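The doorbell at the Porkstead house doesn't work, so I knocked, and a voice yelled that it was open and would I please take my shoes off. I'd been expecting a lab. I got somebody's upstairs bedroom, a flowery bed, and a pile of laundry!

Trumholm holds an open day twice a year, once in January and once in the fall, and this fall they let visitors try the job for themselves. The job is folding clothes. You do it with a gripper in each hand, squeezing the handle to close the jaws, and what you do gets recorded so a robot can learn from it later. They want 2,000 folds before they move on to towels (towels are easy, I was told, by someone who has clearly never met mine).

There were six of us on the tour, mostly from Carnton, plus a retired tailor called Vasilakis who had opinions on everyone's technique and was right every time. We crowded in along the wall and took turns. Jeans went fine. Denim holds its shape and you can be a bit rough with it. Then came the shorts, pale gray-green with a stretchy gathered waist, and that's where I fell apart. You pinch what you think is one layer and get two, or you get none and the jaws just click at you.

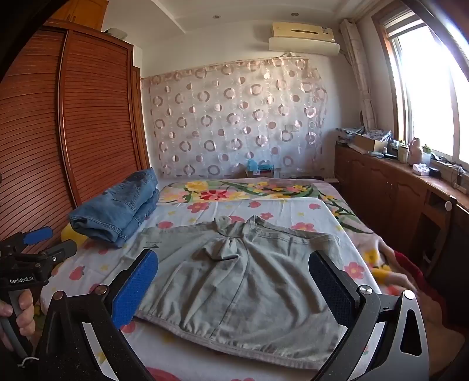
Iraklis Athanasiadis
Contributing writer, home and technology

My first try took so long that the woman behind me offered me her chair. You can't feel the cloth, that's the trouble. All my life I've folded with my fingertips and never once thought about it, and now I had to look at every little crease and decide where to grab. Vasilakis told me to go for the seam and pull the waist flat before doing anything else. It helped a lot, even if the legs still came out uneven.

The regulars get through 200 folds on a good day, and they want them messy to start with, so between turns somebody shakes everything out and drops it back on the bed. I managed 2 that I'd call decent. My forearms ached all the way home on the train.

I did ask when a robot might do this in my own apartment. The team lead laughed and said to ask again after the fitted sheets. Tickets for the January open day are free, but they're capped at 50, and you'll want good socks.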